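**Card stock and humidity, a thread**

1/ Moved the Dratora sample cards out of the store room on Tuesday. Half of them had curled. Notes follow for anyone keeping coated card in an unheated building. 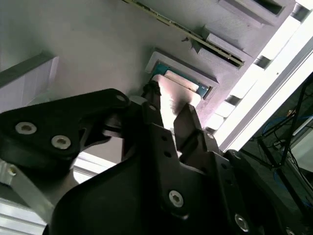 2/ Coated card has a sealed face and a more open back. The back takes up moisture faster, the fibres swell, and the sheet bends towards the coated side. Dry air reverses it.

3/ Grain direction decides the axis. Fibres swell across their width far more than along their length, so the curl runs parallel to the grain. Cut a square, dampen one side, watch which way it rolls. Mark the grain on the box in pencil.

4/ The batch was 2712 cards in packs wrapped at the Sorkel works. Sealed packs were flat. Opened packs were not. The wrap does most of the work and I had been throwing it away.

5/ Stacking under weight helps only if the stack has already settled to room conditions. Press a damp stack and it goes flat, then curls again once you spread it out.

6/ Settling time depends on the size of the pile. Single cards on a rack: under an hour. A block of 1000 left in its box: days, and the middle lags behind the edges. Fan them first.

7/ The Endale stock is heavier and behaved better, but it cracks on the fold if you score against the grain. Different problem, same cause.

8/ Current practice: keep the wrap on, open one pack at a time, close it with tape, store flat and off the floor. The meter stays on the middle shelf, away from the door.

9/ Nimgate order arrives in April. It's uncoated both sides, so I expect less curl and more waviness at the edges. Will post readings.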